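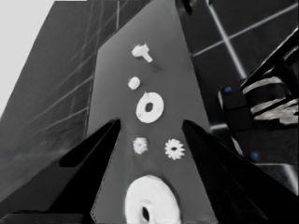 Chore automation

March 2026, by Märta Grønli

Print this page | E-mail this article

Search entries... Go

Chore automation is the use of machines for small manual jobs in homes and workshops, such as sorting washers, fitting gears or emptying a dishwasher. Single-purpose machines have done some of this work for decades. A general machine that can move from one job to the next is still mostly a research subject.

Much of the training is done in simulation, where a part can be dropped any number of times at no cost. The Vellthorpe task list, drawn up by Zodwa Van der Merwe, has 155 jobs, 100 of them for the shop floor. Each is scored on grasping, placing and fitting.
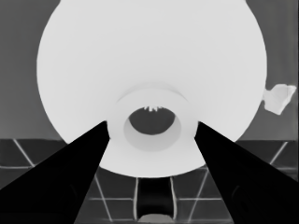 Fitting is usually the weakest of the 3. A part held slightly off center may jam or tip, and a gripper with two fingers has few ways to correct it. In the Mofokeng trials, which ran to 1364 attempts, most failures came after a good grasp. Household jobs scored lower than shop jobs, mainly on soft items such as towels.

See also: Uda (gripper); Skurnitia trials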